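Notes for the Gratgate talk, Thursday, evening slot. Slow down on the second part.

**Start**

- Thank Nathalie Kramer for the invitation. Skip the joke about the replacement bus.
- Ask for hands up: who came by train tonight? Who went through a ticket gate? Who knows what the gate keeps about them?
- My position, said early: I have read the operator's case for the new gates at Ostenen station twice and I still can't find the case in it.

**What we were promised**

- Shorter queues, less fare dodging, "a calmer concourse". Read that last phrase out slowly.
- The trial ran at Bralia, 14 gates, through March. Bralia is a terminus. People arrive there in dribs and drabs and have nowhere to run to. Ostenen has two platforms, a footbridge and a connection that half the town makes at a trot.
- The report gives 1,210 passengers as its survey sample. It doesn't say what time of day they were asked. I wrote to find out. (Show the reply, all one line of it.)
- Fare dodging "fell during the trial". Compared with which month? The chart starts on the day the gates went in. Leave a pause here.

**What it costs us**

- Step-free route: 170 metres longer once the side entrance shuts. Walk the length of the hall while saying it, if there's room.
- Staff: the report says they will be "redeployed". Relu Jitaru asked where to at the last meeting and was told it was too soon to say. The gates have been ordered. How is it too soon?
- Breakdowns: when a gate fails it is supposed to open by itself. I would like that in writing, with a name under it.

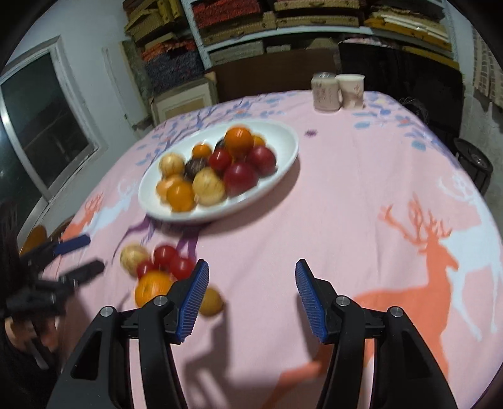
Lộc Đào thinks I am being unfair, and wrote to me that the side entrance is a mess at night, that he has been followed through it, and that a gate with a person beside it would suit him very well.

- Give that its full weight. He's right about the entrance. Then point at "with a person beside it" and go back to the staffing page, where no such person is listed.

**Questions**

- If someone asks whether I'm against all gates: no. I'm against buying them first and asking afterwards.
- If Baltasar Bravo brings up the Thibodeaux contract, say I haven't seen it. I haven't. Don't guess at the price.
- Hand round the sheet with the address for objections. Spare copies in the blue folder.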